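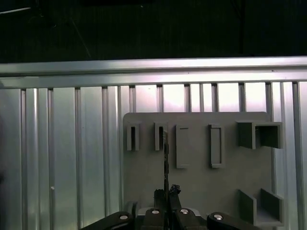
N.º 46

Início | Edições | Opinião | Arquivo | Contacto

A folga que falta no caderno de encargos

Tempo de leitura: 3 minutos
Última atualização: janeiro

Os cadernos de encargos para revestimentos metálicos continuam a tratar a dilatação térmica como nota de rodapé. Especificam a liga, a espessura e o acabamento, por vezes a classe de corrosividade, e remetem as juntas para "as boas práticas do instalador". Defendo que essa remissão devia ser proibida.

O cálculo é elementar. O alumínio tem um coeficiente de dilatação linear próximo de 23 × 10⁻⁶ por grau. Uma peça de 6 metros sujeita a uma amplitude de 46 graus varia mais de 6 milímetros no comprimento. Se as duas extremidades estiverem bloqueadas, o esforço passa para os fixadores e para a chapa. O resultado é conhecido: furos ovalizados, ondulação entre apoios, vedantes arrancados.

Na revisão do projeto de Dolholm, Emiliano Prieto propôs um ponto fixo por peça e furos oblongos nos restantes. A proposta foi recusada por aumentar o tempo de montagem. O argumento é fraco, pois o custo do furo oblongo é pago uma vez e o da substituição de painéis repete-se. Em Stavuvthorpe, onde a solução foi aceite, a diferença no orçamento ficou abaixo de 2 por cento.

Nicanor Figueroa sustenta a posição contrária: o instalador competente conhece o material e o excesso de prescrição retira-lhe margem para resolver encontros imprevistos. Concordo quanto aos encontros. Discordo quanto à junta corrente, que depende de três dados disponíveis em fase de projeto: comprimento, material e amplitude térmica de cálculo. Deixá-la em aberto transfere para a obra uma decisão de gabinete e dilui a responsabilidade quando surge a patologia.

Proponho uma redação mínima. O projetista indica a posição do ponto fixo, a folga em milímetros e a temperatura de montagem considerada. O instalador regista a temperatura real e corrige a folga segundo uma tabela anexa. A fiscalização verifica ambos os valores antes da aplicação dos remates, enquanto a junta ainda está acessível.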